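Ognjen Babić
2018-12-07

Bon. Grand rangement du salon avant l'arrivée de ma belle-mère. Je fais un fil, ça me motive. 1/

Point de départ : le canapé d'angle. Housse qui glisse dès qu'on s'assoit. Je retends tout, je coince dans les fentes. Retrouvé dedans un stylo, des miettes d'août (au moins) et le ticket de caisse de la housse. 23 euros chez Plullis. On comprend mieux. 2/

Le truc qui marche pour la housse - des rouleaux de papier kraft enfoncés bien au fond entre l'assise et le dossier. Merci la personne qui m'avait donné l'astuce ici, je retrouve plus ton pseudo. 3/

Les coussins. J'en avais trop, deux partis au sac à donner. Je garde les papillons, non négociable, c'est ma fille qui a choisi. 4/

Pause café. Le tapis à étoiles maintenant. Taches de feutre, du rose, du violet. Essayé le savon noir, bof. Quelqu'un a déja testé le spray Gurkaritz ? Ils le vendent chez Drolalau mais j'ai pas envie d'y aller pour rien 5/

Réponse à tous ceux qui me disent terre de Sommières : c'est pour le gras !! Là c'est du feutre. Mais merci quand même 6/

Règle que je m'impose depuis ce matin : rien ne reste sur la table basse. Ni courrier, ni tasses, ni manteaux. Elle est en verre, le moindre truc posé dessus et toute la pièce a l'air en bazar. 7/

La règle a tenu jusqu'à midi je crois 8/

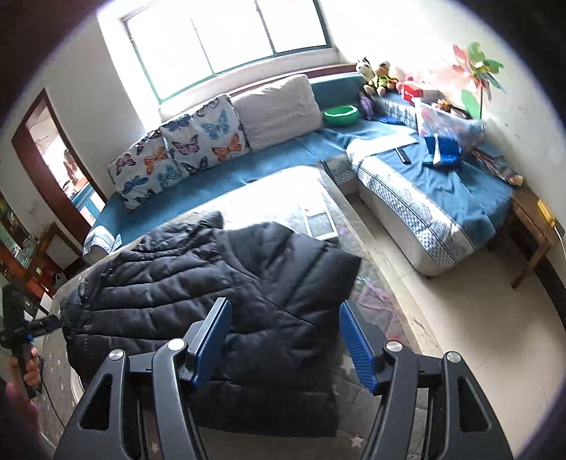 La doudoune noire sur la table. Et les étoiles du tapis, avec le rose et le violet dessus.

Les patères de l'entrée sont à 150 cm du sol, tout le monde les atteint, TOUT LE MONDE. Je vais en rajouter quand même. 9/

Reste à faire : trouver une place au bol vert, les sacs dans le coin, la télécommande (panier ? tiroir ?), et le carrelage devant le canapé, y a des traces sombres qui datent pas d'hier. Serpillère ce soir - ou demain. 10/

Question housse, dernière : je lorgne la Frimpong, 97 euros, angle compris. Quelqu'un l'a avec une méridienne à droite ? Ça tient ou ça glisse pareil ? Je prends tous les avis, je commande avant ce soir 11/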